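Using Your Front-Loading Washer: Section 3, Loading and Unloading

August 3, 2018
By the Heritz Laundry Guide desk

Most of what goes wrong with a front loader goes wrong before anyone presses Start. The printed card that comes in the drum says "load, add detergent, select cycle," as if loading were a single motion. We don't think much of that card. This section replaces it for all Heritz front-loading models sold through Orkutance stores.

You may have read elsewhere that a modern washer senses everything and forgives everything. Treat that claim with care. The machine can guess at weight. It can't tell a black T-shirt from a sweater that should never have been near it, and it has no opinion on the tissue in your pocket.

3.1 Before you load

1. Check that the drum is empty. Put a hand in and feel along the top as well as the bottom. Single socks cling up there after a fast spin.

2. Wipe the inside fold of the rubber gasket with a dry cloth. If it comes away gray and slimy, clean the gasket first (Section 6).

3. Set your basket on the floor close to the door opening. Carrying an armful across the room is how small items end up behind the machine.

NOTE: Any basket will do. The accessory page in the Orkutance flyer suggests that you need a matching one. You don't. A woven basket is fine for dry clothes, but don't leave wet things sitting in it, and check the weave now and then for broken ends that could catch on knits.

4. Open the door all the way. A door left half open swings back on your wrist.

CAUTION: Do not lean on the open door or hang heavy clothes over it. The hinge is made to carry the door and its glass, nothing more. A sagging hinge leads to a poor seal, and a poor seal leads to water on the floor.

3.2 Sorting from the basket

5. Take out one garment at a time and look at it. People skip this step more than any other and then write to us about it. Dark things bunch together, and a black garment inside a navy one looks like one dark lump until it has been through the wash that way.
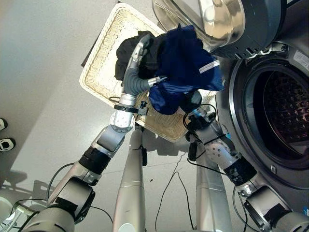 Find the care label on each item before it goes in. On shirts it is usually in a side seam or at the neck. If the printing has faded past reading, wash the item cold on the gentle cycle and keep it out of the dryer. We would not trust the fabric to tell you anything by feel.

6. Separate whites from darks. Detergent makers have been saying for years that cold water ends the need for this. It helps. It doesn't stop a new pair of navy pants from giving up dye, and a faint blue cast on a white shirt is very hard to get out. Wash anything new and dark by itself for the first 2 washes.

7. Empty pockets, close zippers, and turn printed shirts inside out. Tie drawstrings in a loose bow. Put anything with long straps, strings or fringe in a mesh bag.

NOTE: Button-up shirts should go in unbuttoned. Closed buttons pull at their threads when the fabric twists.

3.3 Filling the drum

8. Shake each item open and drop it in loosely. Don't feed in a bundle straight from the basket, however tempting that is with a small load. A wad of clothes takes longer to wet through and often stays a wad for the whole cycle.

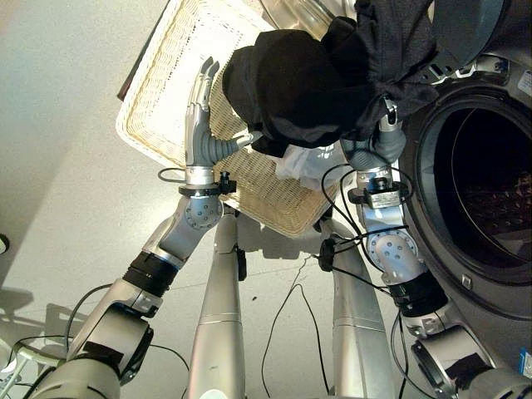 One customer in Tedville wrote in to dispute this, saying that bundles had gone straight into the same washer since June and everything had come out clean. Clean, perhaps; the same letter asked why the spin kept stopping and starting over. A tight bundle sits on one side of the drum, the machine tries to even it out, gives up, and tries again. That is the thumping you hear, and it adds time to the cycle.

9. Stop when you can still fit a flat hand between the clothes and the top of the drum. Ignore any advice to fill until the clothes touch the top. It saves a load on paper and costs you a rinse.

10. Don't run a single heavy item alone. A bath mat or a thick hooded sweatshirt needs a companion of similar weight to balance it. Two towels will do.

11. Run a finger around the gasket before closing the door. Cuffs, straps and loose threads get trapped there. A trapped cuff can wear through, and it may hold the seal open just enough to drip.

12. Push the door shut until you hear the latch. If it takes force, something is in the way. Open it and look again.

CAUTION: Keep children and pets away from the machine while the door is open, and check the drum by eye before you close it. Don't rely on the child lock for this. It locks the buttons and does nothing about what is already inside.

3.4 Choosing a temperature

The dial has more settings than most homes will use. For everyday mixed darks, cold is enough. For white cottons and towels, choose 40 degrees Celsius, marked Warm on the panel. The Ha setting was named by the marketing side and is an ordinary warm wash with an added rinse. Use it if someone in the house has sensitive skin. We have not found it gets anything cleaner.

The Quick cycle runs for 19 minutes and suits clothes that have been worn once and smell fine. It won't shift grass, grease or anything a child has spilled. Be wary of using it as your daily cycle. Soap is left behind, and towels will be the first to show it.

3.5 Unloading

13. Wait for the door lock to click. Pulling at the handle early doesn't release it any sooner.

14. Bring the basket back to the door and lift clothes out a few at a time. If a sleeve has wrapped around something else, unwind it. Tugging stretches both.

15. Keep the dark clothes on one side of the basket and the light ones on the other if you washed them in back-to-back loads. Damp dyes can still travel.

16. Lift each garment from the middle, with its weight supported, when you take it out of the basket to hang. Knits picked up by one shoulder will dry with a point in them.

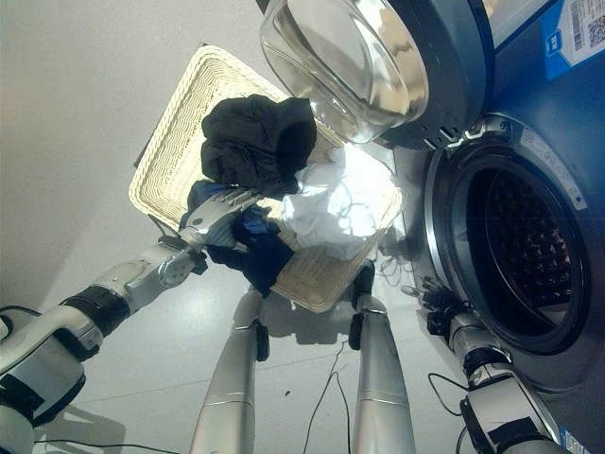
17. Feel around the whole drum once more, top included, and look in the gasket fold.

18. Leave the door ajar until the drum and the gasket are dry. The brochure calls the gasket "self-drying." Ours still smelled after a weekend with the door shut.

3.6 If the load comes out wrong

Clothes are soaking wet: the load was unbalanced and the spin was cut short. Spread everything out and run Spin alone.

White streaks on darks: too much detergent, or too many clothes. Use less of both. The line on the detergent cap is generous, and the people who sell the detergent drew it.

Lint on everything: check for a tissue first. Then clean the drain filter as shown in Section 7.

Gray marks on light clothes: wipe the gasket and run an empty hot cycle. If the marks come back after that, stop using the machine for light loads and call the service number on the back cover.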